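Robot Hands for Hire! Loveo comes to Dreststead

By Mitali Patwary, Kids' Page

Quick one this week because there is a lot to get through. You wrote in (thank you!!) asking about the Loveo. So. What is it, what does it do, can your school get one, is it any good. All of that. Ready?

What is a Loveo?

A robot arm in a box. Well, the arm comes in a box, plus a stand, plus a laptop, plus a big folder of lesson cards. A company called Nitum rents the whole thing out to schools and clubs. You don't buy it. You borrow it, like a library book, but heavier.

The arm bends in lots of places. Think of your own arm. Shoulder, elbow, wrist. Now put a gripper where your hand goes. A gripper is the grabbing part. It has two fingers that open and close, and that's it. No thumb. No pinky.

Two fingers sounds like not enough. Try it! Pick up a pencil using only your pointer finger and your thumb. Easy. Now a sock. Now a grape. You can do heaps with two.

How does it see?

With a camera near its wrist. Weird place for an eye, right? Imagine your eye was on the back of your hand. Every time you reached for a cookie, your eye would go with you. You would see your own fingers at the bottom of everything, all day long.

But it's handy (sorry). The closer the hand gets, the closer the eye gets. So the robot gets its best look right when it needs it most.
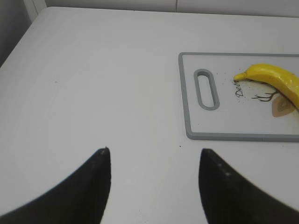

Fruit is hard for robots. A block is the same shape every time, so once you can grab one block you can grab the next. Fruit is bendy, bumpy, squishy, and no two are alike. Take the banana. Which end is the front? Where would you grab it? Put your hand out flat and think about it. If you grab by the stem, the long heavy part swings. Grab the middle and it balances better. And see how the banana is lying on a white cutting board on a white table? The yellow is easy to spot. The board is much harder, white on white, and what helps there is the gray rim going round it. Robots like edges. An edge says "one thing stops here, another thing starts." The board has a bit of writing and some antlers on it too, and a robot has to work out that those are flat pictures and can't be picked up. You knew that already. You have been practicing since you were a baby.

How does it learn?

Two ways with the Loveo.

Way one. You tell it each step. Go left. Go down. Close. Go up. This is called programing, and the lesson cards start here. It's slow at first, and you forget steps. Everybody forgets "open the fingers." Then the robot goes down with its fingers shut and just sort of bonks the table.

Way two. You show it. A person steers the arm and does the job, over and over, and the computer saves what the camera saw and how the arm moved. Later the computer looks for the pattern. Nitum says one job can take 100 tries before the arm gets the idea. That sounds like loads but think how many times you spilled before you could pour your own milk.

I asked Dinesh Biswas from Nitum what kids get wrong most. "They go too fast," he said. "The arm copies what you show it. If you show it rushing, it will rush."

Words to know

Arm: the long part that bends and reaches.
Joint: a place where the arm bends. Your knee is a joint.
Gripper: the grabbing part on the end.
Sensor: anything that lets a robot find out about the world. A camera is a sensor. So is a bump switch.
Program: a list of steps for a computer to follow.

What else does it look at?

Everything! That's the trouble. When you look for your shoes you don't stare at the ceiling and wonder if the ceiling is a shoe. A computer has to be taught what to skip.
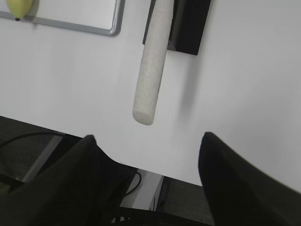

Page last changed: March 31, 2025

Look at all the stuff a wrist camera picks up when the arm is pointed another way. A long white cylinder with a rounded end. A black block behind it. A corner of whiteboard. Thin black cables lower down. And a small yellow-green thing way up in the corner, maybe a pear, maybe a lemon, hard to say! If YOU aren't sure, think how the computer feels. (It doesn't feel anything. But you know what I mean.)

The tilt is tricky too. When the wrist turns, the camera turns, so straight things come out slanty. Put your head on your shoulder and look at a door. Still a door. Your brain fixes it for you, so fast you don't notice. Robot brains need lots of help with that.

What comes in the rental

The arm and its stand
Two-finger gripper
Wrist camera
Laptop with the Loveo software on it
22 lesson cards
A red stop button. Big. Very easy to hit. Very good.

A Nitum helper comes for the first session. After that your teacher runs it, with the phone number taped inside the lid.

Is it any good?

I asked some people who have used it at the Begum Street after-school club.

Nusrat Munasinghe, age nine: "I liked steering it. I didn't like waiting for my turn."

Chi-keung Hsueh, age ten, got it to pick up a sponge. Then a different sponge. He would like to do "something not a sponge."

Their club leader, Menaka Wanigasekara, thinks the cards are clear but the first three are too easy for older kids. She skips to card four. She also wishes the laptop started up quicker, it took almost 5 minutes and that's a long time with a room full of children.

My go: I drove the arm into the table twice. The stop button works. The cards have good drawings. The folder rings pinch your fingers, watch out. I would give it four stars out of five, and the missing star is for the slow laptop and the waiting. One arm is not much for a whole class. Small groups, much better.

Staying safe

Hands back when the arm is moving. Even if it looks slow.
Long hair tied up, sleeves pushed up.
One person drives. One person is on the stop button. No swapping in the middle.
If it does something strange, hit stop first and talk about it after.
Dont tug the cables. Ever.

Try this at home (no robot needed)

You need a friend, a scarf and something to pick up. A spoon is fine. Nothing breakable please.

Your friend is the robot. Tie the scarf over their eyes. You are the program. Tell them each step to pick up the spoon, and they may ONLY do what you say. If you forget to say "open your fingers," their fingers stay shut.

Then swap. Then try it with a piece of fruit and see which one is harder.

How to get one

Grown-ups only for this bit. Schools and clubs in Dreststead can ask Nitum for a date, and each booking is for 5 school days. Ask early, spring fills up. There's a form at the front desk of the library, next to the puzzle swap.

Next time: how do elevators know which floor to go to first? Send me your guesses and I'll print the silly ones too.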